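What Does an Understudy Do All Night?
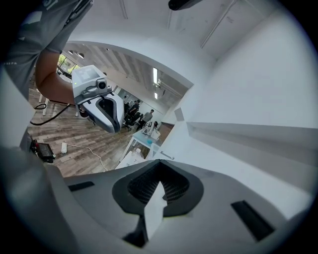
Macario Meléndez wants to know whether the understudy gets paid if the star never falls ill, and whether it would be all right to put something slippery outside the dressing room.

Yes to the first part. No to the second, Macario, and we've written to the theatre to warn them.

An understudy is an actor who learns somebody else's part in case that somebody can't go on. Actors catch colds like everyone else. They twist ankles, miss trains and lose their voices, and a lost voice is a serious matter if your job is to shout at a ghost for two and a half hours. When it happens, the understudy puts on the costume and goes out in front of the audience, who may have been hoping for the person on the poster.

Learning the part

Say there's a play called The Lighthouse at Billari, and the main part is the grumpy keeper, who has 753 lines. The understudy has to learn all 753. She also has to learn where to stand when she says them, which hand the lantern goes in, when to sit, and how long to stare out of the window before saying "Fog."

Where an actor stands and moves is called blocking. It sounds like getting in the way, and if you do it wrong you will be. If the keeper always crosses to the left on the word "herring", then the understudy must cross to the left on the word "herring". She may have a marvellous idea about crossing to the right. But there's a man with a ladder on the right.

Understudies usually have their own rehearsals, often in the daytime while the main cast are at home having lunch. They may be led by an assistant director or by someone called the resident director, who looks after the show once the main director has gone off to do another one. There are not always enough people to go round, so the understudy keeper might have to fall in love with a chair, or be pushed off a cliff by somebody reading from a script and eating a banana.

What happens when the star is ill

It starts with a telephone call. If the understudy is lucky, it comes in the morning and there's time for a run-through on the stage. If she's less lucky, it comes when the audience is already buying ice cream. Now and then an actor is taken ill in the middle of a performance, and the understudy has to go on for the second half. The audience notices that the keeper has grown taller during the interval. They are generally very nice about it.

The costume has to be sorted out too. In bigger theatres the understudy has her own, made to fit. In smaller ones she gets the star's costume and a box of safety pins, and is asked not to breathe in too sharply.

Then somebody tells the audience. You might see a slip of paper tucked into the programme, or a notice on a stand in the foyer, or hear a voice from the loudspeakers saying that at this performance the part of the keeper will be played by someone else. Some people groan at this. It's a rude thing to do, and the understudy can often hear it from behind the curtain.

Covers, swings and standbys

Theatre people like having a special word for everything, so there are several kinds of spare actor.

A cover is an actor who already has a small part in the show and is also ready to play a bigger one. If the keeper is ill, the postman might go on as the keeper. This leaves the play without a postman, so somebody else has to be the postman, and so on down the line until they run out of people or letters.

A swing is mostly found in musicals. Swings don't have a regular part of their own. They learn lots of parts in the chorus, sometimes ten or more, and can be dropped into any of them. A swing may be a sailor one night and the back end of a whale the next. They keep thick notebooks full of little maps, and quite right too, as the sailor and the whale go in opposite directions.

A standby learns just one very big part and isn't in the rest of the show at all. On most nights the standby waits in a dressing room, or somewhere near enough to reach the theatre quickly. A standby can get through an enormous amount of knitting.

Does it matter how big the theatre is?

It matters a lot. A big musical playing in a theatre with 1,514 seats would lose a great deal of money by sending everybody home, so it will have plenty of people ready. A little theatre with 132 seats may not be able to afford any understudies. If an actor is ill there, the show might be cancelled, or the director might go on holding the script, wearing a hat that doesn't fit and hoping you won't mind.

Do they ever become famous?

Some do. An understudy goes on one night, someone important is sitting in the fourth row, and she is offered a part of her own. There are old films about exactly this. It's also quite possible to understudy for a whole year and never go on once, and to know every line of a part that no audience has ever seen you play. You still get your wages. You may also find yourself saying "Fog" at bus stops.

Words to know

Blocking: the plan of where the actors stand and move.

Interval: the gap in the middle, with ice cream.

Indisposed: too ill to go on. It's the word theatres use when they don't want to say "being sick in a bucket".

The half: the warning call given thirty-five minutes before the show starts. Yes, thirty-five. It means half an hour before the actors are called to their places, and those places are called five minutes before the curtain.

Try it yourself

Pick a scene from a play or a film you like, with a friend. Each of you learns one part. When you both know it well, swap without any warning and see how far you get. Leave the floor outside the bedroom as you found it.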